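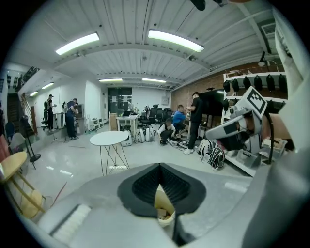
The survey of the Illow tide gauge began at low water and was expected to take 11 hours. The surveyor carried a level, a staff, two notebooks and a copy of the previous report, which gave the height of the benchmark as 237 centimeters above the gauge zero. She had slept badly in the old sail loft above the harbor office, a bright open room with a glossy pale-gray floor, where every step she took came back to her from the far wall. At five she gave up, dressed, and went down to the quay.

The benchmark was a brass bolt set in granite. She placed the staff on it, walked back to the level, and took the first reading. She wrote it down, moved the staff to the gauge, and took the second. The difference was 249 centimeters.

A discrepancy of 12 centimeters has a limited number of causes. The bolt can rise, the gauge can sink, or the observer can make a mistake. She assumed the third and repeated the measurement. She got 249. She exchanged the two ends of the line, to cancel any error in the instrument, and got 249 again.

The previous report was 50 years old. It had been prepared by the Prumano company, which no longer existed, and it was signed with initials she could not read. On the last page, below the table of results, there was a line in pencil: "Value agreed with the harbor. Observed value higher."

She read this twice. Then she went through the table with a ruler under each row. The readings were in ink and had not been altered. Added correctly, they came to 249. Only the total was wrong.

The tide turned at noon. She sat on the steps and considered who would need a harbor to be 12 centimeters lower than it was. The sea wall had been built from that total. So had the sluice, the ferry ramp and the first row of houses on Skatetgate, whose doorsteps were all cut to the same height.

At four the harbor office telephoned to ask whether the old figure could be confirmed. They had a form, and the form had a box for it.

She said she was still reducing the data. She sharpened her pencil, opened the second notebook, and started again from the brass bolt.

More stories
The Uniyal Correction
Notes on a Dry Well
Inventory of the Lower Store
August, Mean Sea Level

Contact | Copyright 14 January 2020 | Back to top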